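A day at the Ziltix open lab in Briltamham

Posted Jun 7, 2022

I'd been meaning to get to one of these for ages. Ziltix throw their doors open twice a year, once in early summer and again in September, and both times last year I managed to be on the wrong side of the country. This time I booked the train before I'd even checked whether I had anything else on (I did, sorry, it's been moved).

Briltamham is a funny place to get to. You change once, then sit on a two-carriage thing that stops at every hedge, then walk twenty minutes along a road with no pavement for the last bit. If you go, wear proper shoes. The building is a former carpet showroom and you can still see where the old sign was. Sign in at the desk, sticker on your chest, coffee from a machine that charges you, then off you go in groups.

I write robot software for a living, mostly the dull middle part that sits between a planner and the motors, so I skipped the hardware talk and went straight to the software side. There was a hall with a few demos going and a smaller room with sofas where people were giving short talks off a laptop. I spent most of the day bouncing between the two.

First up was a talk on Plitel, their in-house tool for recording and replaying demonstrations. I'd read the notes they put online in the winter and hadn't really got it, so it was lovely to see somebody drive it. The idea is that a person does a job by hand, holding a pair of grippers, and everything gets logged against one clock: the pictures, where each gripper is, how far open the fingers are. Afterwards you scrub through it like a video editor, with the gripper paths drawn over the top, and you can cut a session into pieces and put a label on each piece.

The bit I liked best was the timing view. Anyone who has tried to line up two streams from two different devices will know the misery. You think you have them matched, you train something on it, and the arm closes its fingers a hair too early on every single grasp. Plitel shows you the offset between streams as a plain line along the bottom. If the line is flat you're fine, and if it slopes then one of your clocks is drifting. They showed us a bad one, with a lovely steady slope on it, and half the room groaned in sympathy!

They also talked a fair bit about how they choose tasks, which I hadn't expected to enjoy as much as I did. A mug and a wire basket makes a surprisingly rich little problem. The handle can point any way round, so the approach changes every time. The basket is mostly gaps, and depth cameras hate that, so the planner ends up with a basket that has holes in it where there's wire and lumps in it where there's air. Then there's the question of which hand ought to go for the mug and what the other one should be doing meanwhile.

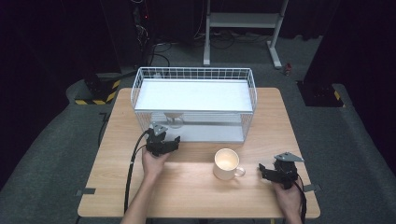

That last question got a proper argument going. One lot were of the view that you let the person decide and learn whatever they do, habits and all. The other lot (me included, a bit loudly) thought you should have a simple rule, say nearest hand goes first, and stick to it through the whole set, or the model sees two answers to the same question and picks something halfway between. I've been bitten by this. You get an arm that dithers, starting towards the thing and then sort of thinking better of it. The Ziltix answer was that newer policies cope with several good answers much better than the old ones did, and that they'd still tell a beginner to use a rule. I'll take that as a win.

How many recordings do you need? Everyone asks, and they were quite open about it. For a single task with one kind of object they start with 200 and look at how it does before recording any more. For anything with a mix of objects they'd want 1,000 as a first go, and they reckoned on throwing away a good few of those. There's a review step in Plitel where you go through at double speed and press one key to keep and another to bin, and the presenter got through a pile of them while still talking to us. I want that screen. Our version of it at work is a folder and a spreadsheet.

Lunch was sandwiches. The egg ones went early.

After lunch I went to the Verbeke session, and that was the one I'd really come for. Verbeke is their motion planner, or I suppose it's a planner with a controller bolted on the end, and it has had a big rewrite since the last open day. The old one planned a whole path, handed it over and hoped. If the target got nudged halfway through, it carried on to where the target used to be. The new one keeps replanning a short stretch ahead and blends each new stretch into the one before, so the arm never gets a sudden jump in what it's being asked to do.

Now, blending sounds easy and it really isn't. If you only match positions at the join you get a knock, because the speeds don't agree. Match the speeds too and it's better but you can still hear it, a sort of tick from the joints each time a new plan comes in. They match the acceleration as well, and they drop any plan that turns up too late to be blended in cleanly, and just carry on with the one they've got. I asked what happens if several late ones come in a row, and the answer was that it slows down along the old path and stops, then waits. Sensible! I've seen much fancier ideas that work much less well.

We had a long look at the log from a failed run too, and I wish more places did this. The arm had stopped short of the shelf it was reaching for and given no error at all. It took them some 2 days to find. The perception side was sending the shelf's position in one set of axes and the planner was reading it in another, and the two agreed almost everywhere except for that one corner of the workspace. Everybody in the room has written that bug. I've written it this year.

What they've done about it is make every position in the system carry the name of the axes it belongs to, and the code simply refuses to run if you mix them without converting. It adds a bit of typing. I asked whether it slowed the control loop down and they said no, all the checking is done when the program is built and there's nothing left of it by the time the arm is moving. I've got a note in capitals in my book about this and I'm going to be very annoying about it on Monday.

The calibration corner was quieter and I nearly missed it, tucked as it was behind the stairs. They've got a little routine that checks the camera against the arm before each run. If the answer is off by more than a set amount it won't start, and it tells you in plain words which part to look at. There were only four of us there, so we got to try it. I bumped the camera with my elbow, by accident I should say, and it caught me straight away.

A few grumbles, to be fair to anyone thinking of going. The hall is loud and there's no microphone, so if you stand at the back you'll miss half of it. The timetable on the wall didn't match the one on the website. Plitel isn't out yet for people outside the company, and when somebody asked for a date we got a smile and a change of subject. Verbeke you can get, but the handling of late plans I've described is in the newer branch, so check which one you've got before you go looking for it.

I stayed till they started stacking the chairs and then had to jog for the train, in the wrong shoes, along the road with no pavement. I've put my name down for September already, and I've got a list of questions about how they handle two arms sharing the same bit of space, which got about five minutes at the very end of the Verbeke talk and could have filled the afternoon. If you're going as well, drop me a line in the comments and we can split a taxi from the station.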